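Whisk with Wooden Handle – Pilton Kitchen Tool Range
Item 959

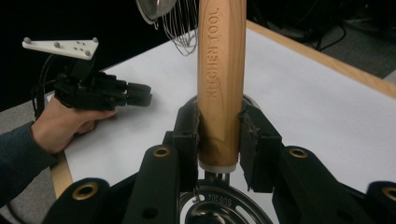
Product overview

The Pilton whisk is an everyday hand whisk with silver-colored wires and a pale wooden handle. It is made for eggs, batters, dressings, cream and thin sauces. The words KITCHEN TOOL are engraved lengthwise in the wood and read from top to bottom. There is no paint or print on the handle, so there is nothing to flake off into the food.

The whisk belongs to the Pilton Kitchen Tool range and is sold on its own or as part of a set. It replaces the earlier Pilton whisk, which had a plain handle and no collar.

Handle

The handle is honey-colored wood with darker streaks in the grain. The grain is different on every piece. Some handles are nearly even in color and others have strong dark lines down the whole length. We do not sort by color, and we can't take requests for a lighter or darker one.

The sides are slightly faceted and the corners are rounded off. The facets give your fingers something to rest against when your hands are greasy, and the whisk is less likely to roll on the counter than one with a fully round handle.

The wood is finished with food-safe oil at the factory. It has no lacquer on it. A new handle may feel a little dry after the first few washes. Rub in some oil and it will come back.

Collar and wires

A narrow white plastic collar sits at the end of the handle. The wires are thin, curved and silver in color, set as overlapping loops. They flex enough to follow the bottom of a bowl but spring back when you lift the whisk. For stiff bread dough or cold butter you want a wooden spoon or a dough hook. Forcing the wires through something that thick will bend them out of line, and bent wires are not covered by the warranty.

The wires are fine to use in steel, glass and ceramic bowls. On nonstick pans, use the Pilton silicone whisk instead.

Specifications

Item number: 959
Range: Pilton Kitchen Tool
Type: hand whisk
Length: 225 mm
Handle: wood, oiled, engraved
Collar: white plastic
Wires: thin, silver-colored
Dishwasher: no
Packed: single, cardboard sleeve
Case quantity: 22

Before first use

Wash the whisk in warm water with a little dish soap. Rinse it and dry the handle with a towel. The oil can leave a faint smell on a new handle, which goes away after a wash or two.

Cleaning

Wash by hand. Do it soon after use, especially with egg or batter, which sets hard where the wires cross. If something has dried on, fill a tall cup with warm soapy water and stand the wires in it for a few minutes. Keep the water below the collar.

A quick way to clean the wires is to whisk a bowl of warm soapy water for a few seconds, then do the same in clean water. Use a soft brush for anything that stays behind. Steel wool will scratch the wires and should not be used on the wood at all.

Do not leave the whisk lying in the sink. Wood that soaks for hours swells, and when it dries again it can crack near the collar. The same goes for the dishwasher.

Dry the handle with a towel and let the whisk air dry before you put it in a drawer.

Oiling the handle

Oil the handle when it looks pale and dull or feels rough. In a home kitchen that is usually every couple of months. Any food-safe mineral oil will do. We sell Dumo Board Oil, the same one we use on our cutting boards.

1. Wash the handle and leave it to dry overnight.
2. Put a few drops of oil on a soft cloth.
3. Rub along the grain, and work the oil into the engraved letters too.
4. Leave it for an hour, then wipe off what has not soaked in.

If the grain feels raised, sand it lightly with fine paper before you oil. Go easy over the lettering. Heavy sanding will make it shallower.

Olive oil and other cooking oils are not suitable. They turn sticky and start to smell.

Storage

Store the whisk flat in a drawer or stand it in a utensil jar with the wires up. In a full drawer, lay it on top so that heavy tools don't press the wires flat. Keep it away from the stove top and out of direct sun, which dries out the wood.

Goes well with

Kwon mixing bowl, stainless steel. High sides, good for cream and egg whites.
Bandska mesh strainer, fine. For sifting flour and straining custard.
Dumo Board Oil. For handles, boards and spoons.

Questions we get

Can I use it for whipping cream?
Yes. It takes longer than with a balloon whisk, as the head is not as wide. Chill the bowl and the cream first and it goes faster.

Can it stay in a hot pan?
Don't leave it there. Stirring a sauce is fine, but a whisk left leaning on the rim of a pan can scorch at the handle, and the collar can soften.

Does the engraving collect dirt?
It can hold some flour or batter. A soft toothbrush and soapy water will clear the letters.

Can I order the handle without the engraving?
No, all current stock is engraved.

Do you sell spare wires or collars?
No. The whisk is assembled at the factory and is not made to be taken apart.

Ordering and delivery

Single whisks ship in a cardboard sleeve. Shops and cooking schools can order by the case – one case holds 22 pieces, all of the same item number. Cases can't be mixed with other tools in the range.

The next production run is 900 pieces and is due in December. Orders placed when the item is out of stock are held and sent in the order we received them. Nothing is charged until the parcel leaves the warehouse. We do not ship on Sunday.

Returns

Unused whisks can be sent back in the original sleeve. If a whisk arrives with a cracked handle, a loose collar or a wire out of place, send us a photo with the item number and we will replace it. Differences in wood color and grain are normal and are not treated as faults.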